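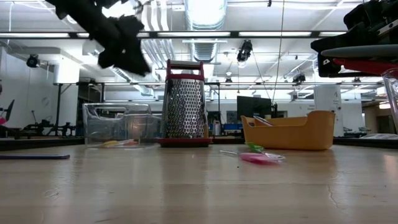
**Project report: two arms, one table**
April 22, 2024

I've been building in the shared workshop at Sollance since January, and this is where things stand. The goal was simple to write down – get two arms to put kitchen stuff away in a bin without knocking anything over. It was a lot harder to do!

**What I used.** The grippers are different on purpose, so I could compare them. The control board is a Zumside kit I already had, and the software runs on top of Erex, the class library. I spent about 35 hours on wiring before anything moved (my first connectors were backwards, all 4 of them).

**What went well.** The box grater is my favorite object. It's tall, it stands up by itself and the handle gives the fingers something to grab. After I slowed the approach down, my error log got a lot shorter.

**What didn't.** Clear plastic is awful. My depth readings go right through it, so the arm thinks the container is farther back than it is. Flat things are nearly as bad – a little silicone utensil lying on the table took me 2 evenings and I still don't trust the grasp.

**Next.** I want 1,000 logged attempts before the Cavalcanti showcase. I also need to fix the timing so both arms quit reaching for the same spot, and rewrite the calibration script, which is a mess right now.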